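Robotics club round-up, December

Quick one this month as half of us have coursework due and the other half are pretending they don't.

First the good news. We are IN for the Pledby round. Entry went off on Monday with ten minutes to spare, form filled in properly this time, team name spelt right. For anyone who missed the meeting - it's the simulation category again, so no soldering, no van, no carrying the arm up the stairs at Demlow. Everything gets run on the organisers' machine from the files we send. If it works on your laptop but not on theirs, tough. So please, please stop hard-coding paths to your own desktop. You know who you are.

The task is table-top handling. Simulated arm, table with assorted clutter on it, score for moving the right thing to the right place without knocking everything else about. The layout gets shuffled every run, so anything that relies on objects being where they were last time is going to fall over. We found this out in October and apparently needed to find it out again last week.

Where we've got to:

Arm model loads and moves. Joint limits are finally right, the wrist no longer spins all the way round and ties itself in a knot. Collision shapes are simplified, which got the run time down a lot. There's a folder called Pendia in the shared drive with the current version, use that one and ignore everything called "new" or "new2" or "final". I'll delete them when I've got a minute.

Practice runs. We left the batch going over the weekend and got 2,344 attempts logged, of which 1,353 finished with a pass. Better than half, which is miles up on last term, but not good enough to get through. Most of the fails are the same two things over and over - arm goes for the right object but comes in at a daft angle, or it gets there fine and clips something on the way back. The second one costs more points so lets fix that first.

Scene files. The table has a proper set of clutter now, big shapes and small ones, bright colours and dull. Keep adding to it but keep the file sizes sensible. One of the new models had more detail in it than the whole arm and the thing ground to a halt. If you're making something from scratch, do it rough, check it sits flat on the table, then make it pretty if there's time. There won't be time.

Camera view. Several people asked if we could move the view so it's easier to see what the wrist is up to. Done, there are 3 saved views now and you can flip between them while it's running.
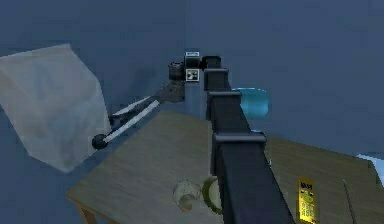
The fast setting is still the one to use for testing, by the way. Shadows and shiny surfaces look nice but they slow everything down and they don't score you anything. Turn them on for the poster, turn them off again after. Somebody left them on before the weekend batch and it was still chugging away when the building opened.

Jobs going spare, shout if you want one:

- path back after the grab (see above, most important)
- a script that sorts the fail logs by type, at the moment we're reading them by eye and its grim
- writing up the method, 100 words for the entry page, has to be plain English
- testing on a machine that isn't ours

New people very welcome on any of those. The log sorting is a good first one, you need a bit of Python and some patience. You don't need to understand the arm maths. Some of us still don't.

Other bits. The Lagman workshop room is ours until the end of term but we have to be out by 7pm now, earlier than before, so come straight from lectures if you can. Bring your own charger. The extension lead with the tape on it is not to be used, it's only still there becuase it's under the cupboard and none of us can reach it.

Hoodie orders - last chance this week, list is on the door. If your size isn't on the list write it in.

Next session is Monday, 4.30. We'll do another batch from scratch, look at the worst of the fails on the big screen and pick which version goes in. Laptops if you've got them, and biscuits, last week was a poor show.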